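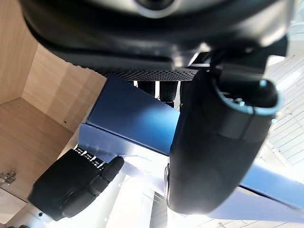

Suspension service: the questions we keep getting

Do I really need a fork service every 30 hours?
Probably not, if you're a weekend trail rider. That number suits people racing enduro in sand and bog holes. We'd look at the oil colour before we looked at the hour meter.

Will the Sindent cartridge kit make me faster?
We doubt it. It's a decent kit, but most riders who ask are on springs too soft for their weight. Sort that first. A pair of springs is $198 fitted, a lot less than the kit.

Jang claims its fork oil lasts a full season. True?
Whose season? We've drained it at the club's 4-hour event in March and it looked like any other oil. Change it when it's dirty.

What about the Nukitz steering damper?
Handy on fast, rocky tracks. In tight single track you may not notice it. Borrow one before you buy.

I bought the sticker that tells you your sag. Is it accurate?
It's a sticker. Use a tape measure and get a mate to hold the bike. We like around 100 mm at the rear in full riding gear.

Can you copy a pro's clicker settings onto my bike?
We can, but you won't enjoy it. Those settings go with different valving and a much harder rider.

Does Billilance do race-day support?
At club rounds only, and only if the bike's been through our workshop in the past 11 months. We don't rebuild forks in the car park.

How long is the wait?
Allow a week, longer before the opening round. Be wary of any shop promising same-day.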